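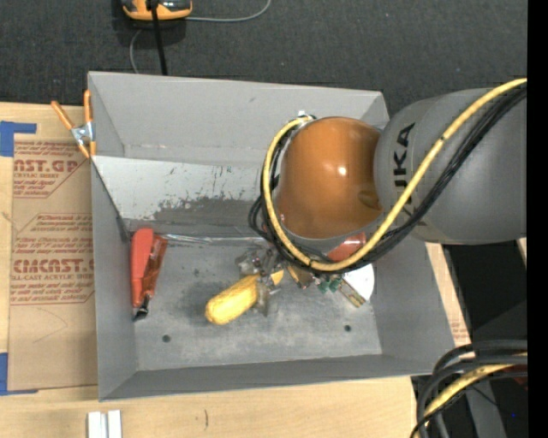 Home News Programs Visit Contact
Last updated: September, 9:15 a.m.

Jundstead opens Flumetau, a lending room where everything comes in a bin

SINDUTCOMBE – Jundstead is delighted to announce the opening of Flumetau, a new household lending room in Sindutcombe, this September. Residents will be able to borrow the things most homes need a few times a year and have no good place to keep: tools for hanging shelves, kits for patching drywall, canning equipment, sewing supplies, even a full set of serving dishes for a big family dinner. Each kit is packed in its own large gray bin, checked on a wooden-topped table, and handed over complete.

Flumetau opens with 88 bins ready to go out. We have been sorting, cleaning and labeling since spring, and we could not be happier with how the room has come together!

The idea started with our old tool closet. For years, Jundstead lent out single items from a row of hooks and a couple of deep drawers. People liked it, but the same thing kept happening. Someone would borrow a drill and get home without the right bit, or take a caulking gun and find they had no caulk. A second trip across town for a small part is a poor way to spend a Saturday morning or a lunch break, and plenty of borrowers simply gave up on the job.

So the closet is gone, and the kits have taken its place. A kit is built around a job. The picture-hanging kit has the hammer, the level, the tape measure, the hooks and a pencil. The bathroom kit has what you need to redo the seal around a tub, including the scraper for getting the old one off (borrowers asked for that scraper more than anything else in the closet). The canning kit is the biggest we have, and it takes two people to carry comfortably. Please bring a friend or ask at the desk for the cart.

Used bins, and proud of it

Nearly all of the bins came to us secondhand through Szabo, a local dealer in used shelving and storage. They had already done years of work before they got here, and they look like it. You will see scuffs and scratches on many of them, and smudges on the floors of some that no amount of scrubbing has shifted. We washed every one by hand and then stopped worrying about it. A bin with a few marks holds a belt sander just as well as a new one, and borrowers tell us they feel a lot more relaxed about putting one down in the garage.

Szabo also let us swap out the ones we didn't like, for which we are very grateful. Our first load included a taller style that looked great on the shelf and was miserable to reach into. The ones we kept have sloping sides and a wide opening, so you can see to the bottom without emptying everything out. That sounds like a small thing until you are hunting for a putty knife.

We did make one change to our thinking along the way. At first we planned to fill the bins right up to save shelf space. In the trial over the summer, overfilled bins came back with things jammed in sideways and lids that wouldn't close. The kits are now packed lighter, with larger jobs split across two bins marked A and B. You can borrow A without B if you already own the rest.

How the check works

Every bin is checked when it goes out and again when it comes home. The bin goes on the table, the card comes out of its pocket, and the contents are gone through against the card while you wait. Long-handled and awkward items go in last. Small parts such as screws, hooks and needles are kept in screw-top jars, after a regrettable week with paper envelopes.

If something is missing, please tell us! There is no fine for a lost small part, and we would much prefer to hear about it at the desk than have the next borrower find out halfway through a job. Larger items are replaced at cost, and the price of each one is printed on the card so there are no surprises. Bins should come back wiped out, with no sawdust or food left in the bottom. A damp cloth is plenty.

Most check-outs in our trial took only a few minutes, but the sewing and canning kits have a lot in them, so those are booked in 30-minute slots. All other kits can be picked up any time the room is open.

What you can borrow

The opening list includes 16 different kits, with several copies of the popular ones. Among them are:

Picture hanging and shelves
Drywall patching
Tub and sink sealing
Interior painting, one room
Furniture repair and gluing
Bike tune-up
Sewing and mending
Canning and jam making
Party dishes, serves 24 as a full set or 12 as a half set
Seed starting (available from late winter)

The painting kit does not include paint. The bike kit includes a floor pump but no stand for now, and we are looking for a good used one.

Joining and donating

Membership is open to anyone who lives or works in Sindutcombe. Bring something with your address or workplace on it, and you can borrow the same day. Members may have two kits out at a time and keep each for up to two weeks, with one renewal if no one else is waiting. Current Jundstead tool closet members are moved over automatically and don't need to fill out a new form.

About 200 items in the kits were donated by local households, and the quality has been wonderful. We are still glad to take hand tools in working order, canning jars, fabric scissors, extension cords with sound plugs, and clean painting trays. We can't take gasoline-powered tools, opened cans of paint or stain, or anything with a frayed cord. Donations can be dropped at the desk between 10 a.m. and 4 p.m. Please don't leave them outside the door, where they get rained on.

Ideas for new kits are very welcome too. A suggestion sheet hangs next to the desk, and the current favorites are a window-screen repair kit and something for sharpening kitchen knives. We hope to have the window-screen kit on the shelf before the weather warms up again.

About Jundstead

Jundstead is a neighborhood nonprofit serving Sindutcombe. Along with Flumetau, it runs a mending evening and a yearly jar and seed swap. Press inquiries and requests to visit the lending room can be made at the Jundstead front desk.

16 shares | 3 comments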